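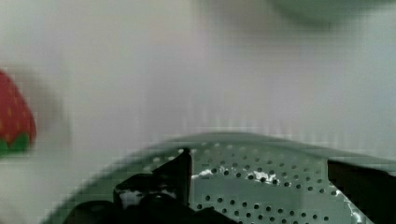

Palesa Ngcobo
Crown depth matters more than the date. If the base of the crown is below the soil line it will rot, whatever month you plant. Mine went in at the end of July with the crown level with the surface and they rooted fine.

Flidetti
Which type? July is late for June-bearers here. Day-neutrals are more forgiving.

Palesa Ngcobo
June-bearers, bare root, kept in the fridge until planting. 52 plants in a raised bed, spacing 20 inches.

sukitz842
20 inches is too wide for a raised bed. You are wasting soil. I run mine at 12 in double rows and pull every runner.

Palesa Ngcobo
Depends on the system. I let the runners fill the gaps the first year, then thin after harvest. At 12 the matted row gets too dense and you get gray mold.

sukitz842
You get gray mold from overhead watering. Switch to drip and the spacing stops mattering.

Tshepo Ngcobo
Drip helps but it does not fix air flow. I have drip on both beds. The dense one still had mold after a wet week in June, the other had very little. Same variety, same straw.

sukitz842
Two beds is not a test. Was the dense one in more shade?

Tshepo Ngcobo
In the afternoon, yes. Fair point.

Flidetti
Going back to the original question about feeding. With June-bearers I would feed after harvest, at renovation, and go easy in spring. Too much nitrogen in spring gives you leaves and soft fruit.

zutix
Disagree for sandy soil. It leaches. I give a light dose in early spring and the main one after mowing the leaves. My bed is 200 square feet and the berries are firm.

Flidetti
On sand, OK. The OP said clay loam – I would still skip it.

butt_end
Has anyone mowed a bed in its first year? Mine are thick already and the mower is set at 4 inches.

Palesa Ngcobo
Don't mow first-year plants. Thin the runners by hand and leave the leaves on until winter mulch.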